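The case for publishing repair times

Most product pages for household equipment give the warranty length, the power draw and the noise level. Very few state how long a common repair takes. I think they should, and I think the figure should sit next to the price.

The Oltstead repair workshop keeps a log of every job it accepts. Over the period I looked at, it recorded 1,054 jobs, of which 573 were abandoned before completion. A missing part accounts for a small share of these. The usual entry is "labour exceeds value", meaning the item could be mended but the time needed to open it, reach the fault and close it again would cost more than a replacement.

Access time is set at the design stage. A Berge fan heater has 3 screws in the base and comes apart in a few minutes. The Starkia model sold at the same price is glued along the seam, and the thermal cut-out, a cheap part that fails often, sits under the motor. Both heaters carry the same warranty. On paper a buyer has no means of telling them apart.
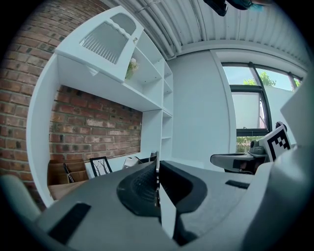

A published repair time would need a fixed method. My preference is a short list of likely faults for each product type, no more than 8, with each repair timed from closed case to closed case using common hand tools. The median goes on the label. Fitting time alone should not be accepted, as it hides the part of the job that matters most.

The main objection is that skill varies. It does, but fuel consumption figures have the same weakness with drivers, and they are still useful for comparing one car with another. A second objection is cost. Brivonau already times disassembly for its own service contracts and does not release the results. For a firm in that position the added expense is a line of print.

I would start with heaters, kettles and vacuum cleaners, and leave anything with a sealed battery until the method has settled.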